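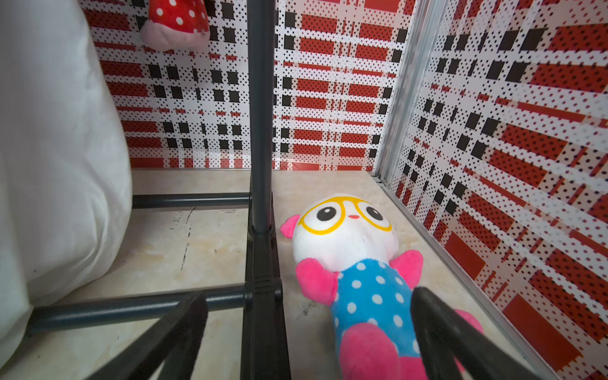
Figure 1. Plush toy with yellow glasses at the gripper fingers, wrist camera view.

House Rules for a Shared Two-Arm Cell: Writing, Testing and Revising a Working Code
Student project report, robotics practice course, Besodbridge

1. Background of the project

The Rosser cell is used by several student groups during one term. Each group comes with its own task, its own objects and its own habits. Before this project the cell had one printed sheet of safety instructions, which told the user where the emergency stop is and that nobody may reach inside while the arms have power. The sheet was correct, but it said nothing about the rest of the work: how the objects should be prepared, when a recording should be thrown away, what the next group should find when they open the door in the morning.

My task was to write a set of working rules for the cell, to try them in real sessions and to change them where they did not work. I limited the project to household tasks with soft objects, mainly clothes, hangers, clothespins, baskets and plush toys. These tasks look harmless, and my first opinion was that they need few rules. During the project I changed this opinion.

Two older documents helped me. One is the handbook from the Ultamgate workshop, written for a single arm that sorts boxes. The other is a short checklist from the Testberg laboratory, where they also work with cloth. I did not copy either of them, but the order of my chapters follows the Ultamgate handbook and some of the questions come from the Testberg checklist.

2. How the rules were written

For the first four weeks I only watched. I sat at the operator desk with a notebook and wrote down every moment when somebody stopped, hesitated or asked another person what to do. I think this was the most useful part of the whole project. When a person asks "do we leave it like this?", there is a rule missing.

From the notebook I made a first draft with 33 rules. It was too long. In the first trial session the operators read the first page carefully, the second page quickly, and the third page not at all. I then put the rules into four groups, by the time when they are needed: before power, before recording, during recording, and at the end. Inside each group the rule that protects people stands first, then the rules that protect the machine, then the rules that protect the data.

I also changed the grammar. In the draft many rules had the form "it should be ensured that". A tired operator does not know who must ensure it. Now each rule starts with a verb, and for two-person sessions each rule has a letter, P for the pilot who moves the arms and W for the person who watches.

3. Rules before power

The watcher walks along the rail from one end to the other and looks at the cables. A cable loop that hangs free is allowed, a cable under a carriage is not. The pilot checks the fingers of both grippers by hand for play and for threads of cloth. Threads are a small thing, but they collect in the joint of the finger, and cleaning them later takes a long time.

Then the objects are placed. Here I had a long discussion with the operators. Some of them wanted an empty floor with only the objects of the task. Others said that a home is never like this and that extra objects belong to the work. The rule we agreed on is a compromise: extra objects are allowed if they are written in the session sheet and if they are soft or light enough that a gripper can push them away without harm. Plush toys pass this test. Glass, ceramics and anything with a battery do not pass.

An extra object may lie anywhere, also close to the rack, but it may not be fixed to the floor. If an arm touches a loose toy, the toy moves. If an arm touches something fixed, the force goes into the wrist, and we have only one spare wrist.

4. Rules before recording

The recording may start only when both persons have said the name of the task aloud. This sounds childish and some operators laughed. I kept the rule after one afternoon when the pilot was doing a hanger task and the file names belonged to a clothespin task. It took us 40 minutes to correct the names.

The second rule in this group is about small objects with a hole or a loop, for example rings, hooks and bands. They must be held between both fingers and checked on the wrist camera before the arm travels. The fingers should close far enough to keep the object, and no more. With a thin flexible object it is easy to press too much, the shape changes and the next step of the task becomes something different from what was planned.

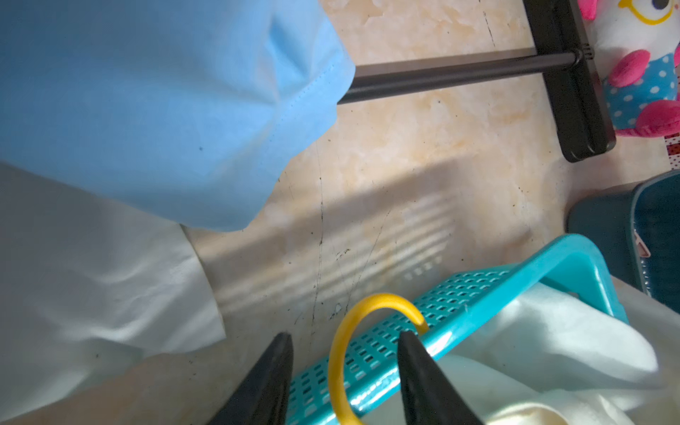 The third rule says what to do with cloth that is near the working path but does not belong to the step. Cloth is the most difficult material in the cell from the point of view of rules. It does not break and it does not make a noise when something goes wrong. A gripper can take a fold together with the object and the pilot will notice it only when half of the pile comes along. Therefore the watcher has the right to say "fold" at any time, and the pilot must then stop and open the fingers. No explanation is required before the stop. The explanation comes after.

In the first version I had also written a minimum distance between the fingers and loose cloth. I removed it. The operators could not measure it, and a rule which cannot be checked by the person who must follow it is only decoration. The word "fold" does the same job and it takes one second.

Light is the last point. Shadows from the rack and from other parts change when somebody moves the lamp or opens the blind. The rule is simple: the blind stays as it is until the end of the session, and if it must be changed, a new session sheet is started.

5. Rules during recording

5.1 Two arms, one owner for each area

When two arms work on one piece of clothing, the biggest risk to the machine is that both go to the same place. We divide the floor into a left area, a right area and a middle area. Each arm may enter its own side freely. The middle belongs to one arm at a time, unless the task sheet says that both arms are needed there, for example to hold a shirt at both shoulders. In this case the speed is set to the low level for both arms, also for the one which is only holding.

5.2 When to stop

The operators asked for a clear list, so I wrote one.

Stop if a person comes closer than the yellow line on the floor.
Stop if an arm touches the wall, the rack or the other arm, even lightly.
Stop if a cable becomes tight.
Stop if the watcher says "fold".
Stop if the pilot is not sure which object is in the fingers.

The last line was added after the second trial. Pilots do not like to say that they are not sure — they prefer to continue and see. With the line in the list it is no longer a personal weakness to stop, it is simply what the list says.

5.3 Mistakes that stay in the data

Not every mistake is a reason to delete a recording. A clothespin that falls back into its tray and is taken again is normal work, and it is useful to keep it. A recording is deleted only if a person's hand was inside the cell, if a camera was moved, or if the task was changed in the middle. All other mistakes are kept and marked with a short note.
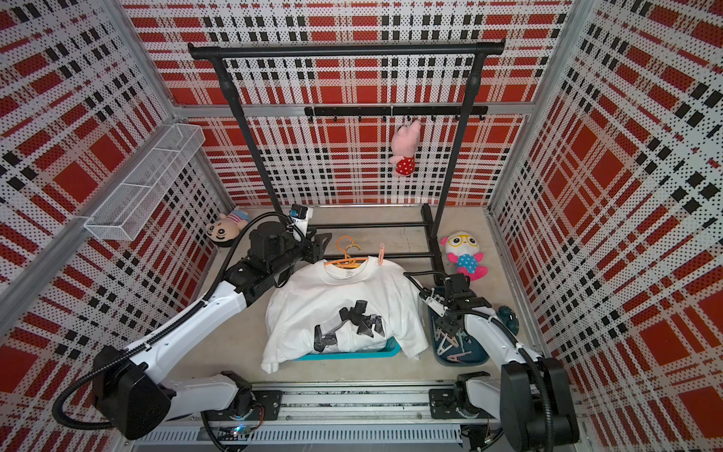 For the notes we use a closed list of words: drop, slip, double pick, wrong place, stop. In the beginning free text was allowed and I found the same event written in six different ways. With free text I could not search anything. I went through about 700 older recordings to see which words people really used, and the closed list comes from there. The operators may still write a free sentence after the word, and many do it.

6. Rules at the end

The end of the session was the weakest point of the old practice. People were tired, the next lecture was starting, and the cell was left as it was. The new rules ask for the following:

Drive both arms to the rest position before power is removed.
Put small parts back in their trays and close the box of spare parts.
Leave the rack where it stands. If it was moved, write it in the sheet.
Shake out all cloth and look for clothespins inside.
Sign the sheet, also when nothing happened.

Clothespins inside cloth were a real problem for us. One group found a pin in a sleeve only when their arm closed on it, and the finger pad had to be changed.

7. Trial and results

The revised rules were used in 29 sessions by operators with different experience. I was present in most of them, but I tried to stay silent. After each session both persons marked on paper which rules they had followed, which they had forgotten and which they had ignored on purpose. The third column was the most interesting for me.

The rule most often ignored on purpose was the walk along the rail, when one session followed directly after another. The operators said that the cables had been checked an hour ago by the same people. I accepted this and the rule now allows one walk for two sessions if the same pair stays at the cell and no cable was touched.

The rule most often forgotten was the signature. I have no good solution for it. I moved the signature line to the top of the sheet and it became a little better, but people then signed at the beginning, so I moved it back.

I must also mention a limit of this trial. The operators knew that I wrote the rules, and some of them are my friends. It is possible that they were more careful, or more polite in their answers, than they would be with an unknown author.

8. Open points

The rules say nothing yet about sessions with only one person. At the moment these are not allowed, but in May, when the reports are due, there is much pressure to allow them.

The words for cloth are not finished. We use "fold", "pile" and "spread", and for a shirt that lies half over a basket everybody uses a different word. I suggest "draped", and I have written it in the sheet with a pencil until the next group decides.

The division into three areas works when the rack is standing at the back. If a future task needs the rack at the side, section 5.1 must be written again.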